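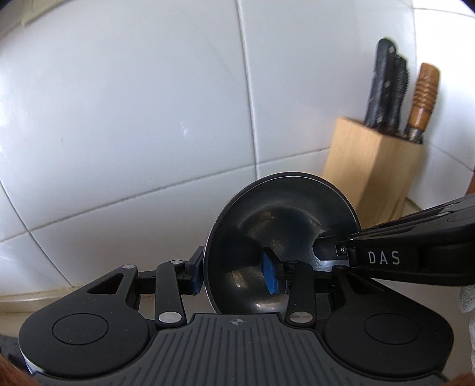 Two Grippers and a Bowl: Xóchitl Esquivel on Finger Pads

I'd read her notes on the Ider and the Brutport, so when I finally got Xóchitl on the phone I skipped the small talk and asked about bowls.

"Oh, bowls are the worst!" she said. "A metal one with one finger inside and one outside — that's where you find out about your pads." She likes the blue rubber ones and has gone through 12 pairs since January.

The Ider closes softer, she told me, and the Brutport is easier on the wrist (she did 400 grabs with each, so I believe her). And with one in each hand? "You bump them together a lot. I'd still take two over one."

Next up is the Prumano, if Rosales ever ships it.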